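4.2 Drying and shape in hand-dipped tapers

The second part of the study looked at how the drying room affects the finished form of a dipped piece. Work was done at two sites, Skaststead and Ballaldale, with the same slip recipe and the same supplier (Jomia). Each site dipped to a fixed schedule – eight coats, with a rest between coats – and kept its own door and window habits, which we did not try to change.

Pieces from Ballaldale were more even from end to end. The room there is small and has one vent, and the air moves slowly. At Skaststead the upper racks dried faster than the lower ones, and the difference carried through all later coats. Rest time mattered less than we expected. Going from two hours to a full night changed the weight very little at either site.

We sorted 720 pieces by outline using the Menon chart, which scores the tip and the body separately. Cracked pieces were left out.

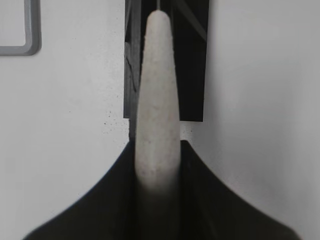 Figure 3. Pale tapered form, tip upward.

Outline scores were more useful to us than weight. Two pieces can weigh the same and still differ a good deal in how fast they widen. On the chart, a rounded tip scores apart from a pointed one, and the form in Figure 3, with its narrow dome and gradual widening, is the kind of outline we mean by rounded. Fine speckling of the surface, also seen there, was noted but not scored. Scores were entered in January, before the weights were compared.

Shares: 8 | Comments: 2

Reader comments
– Did the upper racks at Skaststead get rotated between coats? We had the same trouble until we did that.
– Useful section. Would like to see the chart printed in full.

Contact the editors | Copyright Ballaldale Craft Papers | Back to top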